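Why Do Clothes Wrinkle?

Cloth is made of long, thin threads called fibers. Cotton fibers come from a plant, and wool fibers come from sheep. When cloth is folded or pressed, its fibers bend. If they stay bent, a wrinkle forms.
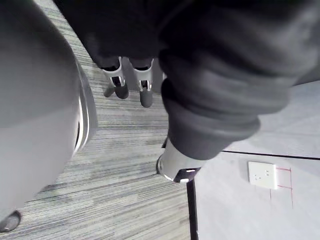 Soft, dark fabric with wrinkles.

Heat and water help fibers move. Inside each cotton fiber are tiny links that hold its parts in place. Water loosens these links. As the cloth dries, new links form and keep the fiber in its new shape. A shirt left in a damp heap will therefore dry with creases.
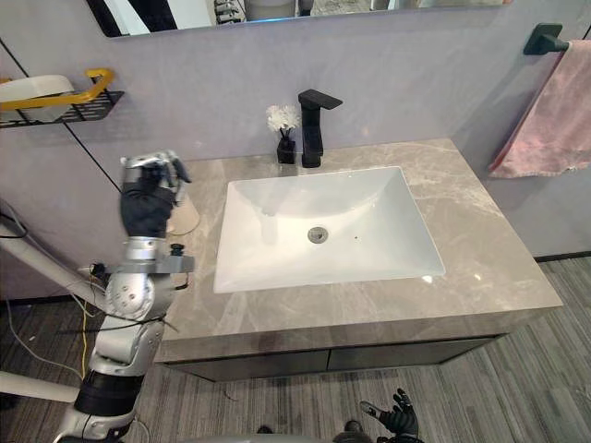

Wool behaves differently. Its fibers are naturally curly, like small springs, and many creases fall out when a sweater is hung overnight in a steamy room. Knitted cloth is also made of loops, which can stretch and return.

Young visitors to the Lellby Textile Museum may test this in the Grube Room. The test was designed by Gerd Albers and is suitable for children aged 8 and over.
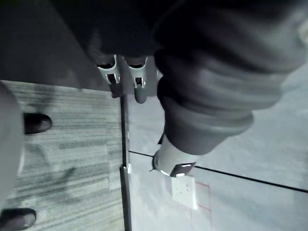
Lellby Museum Leaflets for Schools, No. 42

Try It Yourself

You will need 2 cotton handkerchiefs and a little water. Dampen one handkerchief and keep the other dry. Crumple both into balls and leave them until the damp one has dried. Open them and compare the creases. Draw what you find and bring your drawing to the museum desk.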